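Print this page | E-mail this page

Plirkville Community Meals Program
Progress Report to the Kuo Fund
Friday, April 18, 2025

Reporting period: second six months of the current grant
Submitted by: Program Office, Plirkville Community Meals

This report covers the work carried out with the support of the Kuo Fund since the interim report submitted in November. It follows the headings in the grant agreement. Financial statements are sent under separate cover.

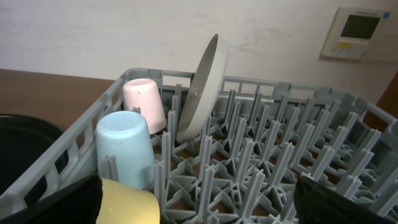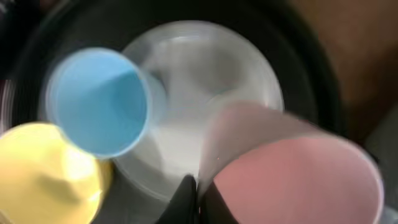

1. Summary of the period

The program serves a hot midday meal to older residents of Plirkville and the surrounding townships, at two dining sites and by home delivery. The grant supports three areas of work: expanding the number of people enrolled, opening the second dining site at Brallholm, and moving the program from paper records to a shared system.

Enrollment at the end of the period stood at 1159 people, against a target of 1000. The Brallholm site is open. The records work is behind schedule and is the main subject of section 4.

We are asking the Fund to approve one change to the work plan, set out in section 7. No additional funds are requested.

2. Enrollment

The target was passed in the first weeks of the winter. Most of the growth came through referrals from clinics and from the discharge office at the county hospital. The remainder came from residents who saw the notice in the water bill or heard of the program from a neighbor.

We had expected the larger part of new enrollments to be for home delivery. Instead, more new members have chosen to eat at a dining site, and several who began on home delivery have moved to a site once transportation was arranged. Staff have noted that members who come in person are easier to reach when a menu or schedule changes, and that concerns about health or housing come to our attention sooner.

The enrollment form was shortened in response to comments reported in November. The question on household income has been removed, as it is not a condition of service and was causing some applicants to leave the form unfinished. The section on diet has been rewritten in larger type, with separate spaces for allergies, medical diets, and personal preference. The earlier form combined these and led to errors in the kitchen.

There remains a gap in the townships north of the river. Few residents there are enrolled, though the census figures suggest that the number eligible is similar to other areas. We have placed materials at the feed store and the branch library and have asked the rural mail carriers' office whether notices may be delivered by route. A reply is pending.

3. The Brallholm dining site

The Brallholm site opened in the former grange hall under a 10-year lease. The opening took place five weeks later than planned. The delay was due to the replacement of the grease trap, which the county required to be larger than the one shown on the approved drawings. The added cost was met from the contingency line and is shown in the financial statements.

The site operates on weekdays. Meals are cooked at the main kitchen in Plirkville and brought over in insulated carriers. Final preparation, serving, and dishwashing are done on site. The county inspection was passed on the first visit, with one written comment concerning the height of the thermometer in the walk-in cooler. The thermometer has been moved.

Attendance at Brallholm was uneven in the first month and has since settled. Tuesdays are the busiest day, as the foot clinic meets in the same building. Fridays are quiet. We have considered offering a later serving time on Fridays and will try this in the coming quarter if drivers can be scheduled.

Two matters at the site are not yet resolved. The ramp at the side entrance meets the code but is steeper than members would like, and those using walkers tend to wait for the main door. The landlord has agreed in principle to share the cost of a longer ramp. Second, sound carries badly in the hall, and members with hearing aids have found it hard to follow conversation. Acoustic panels have been priced and are included in the proposed change to the work plan.

4. Records and scheduling

Under the original plan, all member records, delivery routes, and diet information were to be held in one shared system by the end of this period. This has not been achieved.

Member records have been entered and checked. Diet information has been entered and is in use in the kitchen, where it now prints on the daily tray labels. Delivery routes have not been moved over. The routing portion of the system assumes that every address can be located on a standard map, and a good number of our rural addresses can not. Drivers were being sent to the wrong end of long private roads. After 2 weeks of trial the coordinators returned to the paper route sheets, and we believe that was the correct decision.

The vendor has proposed a correction under which coordinators would place each stop on the map by hand. This will take staff time but only needs to be done once for each address. Work has begun on the Plindinholm routes, which are the longest and have the most problem addresses. If the method holds there, it will be used for the others.

In the meantime, the double entry of address changes continues. Staff enter a change in the system and again on the route sheet. One missed change during the winter led to a member's meals being delivered to a former address for three days. The member was contacted and an apology made. A daily comparison of the two lists has been added to the coordinators' closing duties.

5. Food supply and menus

Food costs rose during the period, chiefly for eggs, beef, and coffee. The program remained within its food budget by making wider use of chicken and beans, and by changing from a six-week to a five-week menu cycle, which allowed larger orders of fewer items.

The dietitian's review found that the menus meet the nutrition standard for the program. It recommended a further reduction in sodium, especially in soups. The kitchen has replaced the canned base with stock made in-house on most days. Comments from members on the new soups have been mixed - a number consider them bland - and seasoning packets without salt are now set out at the tables.

Local purchasing was lower than hoped. The growers' cooperative at Plindinholm supplied potatoes, onions, squash, and apples through the winter but could not meet our volume in carrots or cabbage. A planting schedule has been agreed for the coming season so that quantities are known in advance.

6. Staffing and transportation

All grant-supported positions are filled. The site lead post at Brallholm was vacant for part of the period and was covered by the assistant cook, who has since been appointed to it. The assistant cook position has been filled from outside the program.

All kitchen staff hold current food handler certificates. Training was also held on safe lifting, on recognizing signs of confusion or neglect, and on what to do when a member does not answer the door. The last of these followed two incidents in the winter in which members had fallen at home and were found by delivery drivers. Both received medical care, and both have returned to the program.

The older of the delivery vans required a new transmission. It was out of service for nine working days, and routes were covered by the second van and by personal vehicles on mileage. The van is expected to last through the end of the grant. Its replacement is outside the present budget and will need to be considered in any future application.

7. Proposed change to the work plan

The Fund is asked to approve the following change. The unspent balance in the printing and outreach line, which arose when the enrollment target was met early, would be moved to the Brallholm site line. It would be used for the program's share of the longer ramp and for the acoustic panels described in section 3. A portion would be held back for outreach in the northern townships.

The change does not affect the total grant or its end date. Quotations for both items are attached to the financial statements. If approval is received before the summer, the ramp can be built during the week in which the site closes for floor refinishing, and members would not lose any further days of service.

8. Work for the coming period

Placement of the Plindinholm addresses will be completed and tested with drivers before any paper sheets are withdrawn. The member survey, last held before Brallholm opened, will be repeated at both dining sites and by mail to home delivery members. The agreement with the growers' cooperative will be signed for the new season. The program will also renew its emergency meal supply, so that each home delivery member has shelf-stable food on hand before the storm season.

The next report will be submitted in November, in the same format, with the survey results attached.

Print this page | E-mail this page

Related items
Interim Report to the Kuo Fund, November
Brallholm Dining Site: Hours and Directions
Five-Week Menu Cycle
Enrollment Form (large type)
Plindinholm Delivery Routes: Notice to Members
Winter Weather Closing Policy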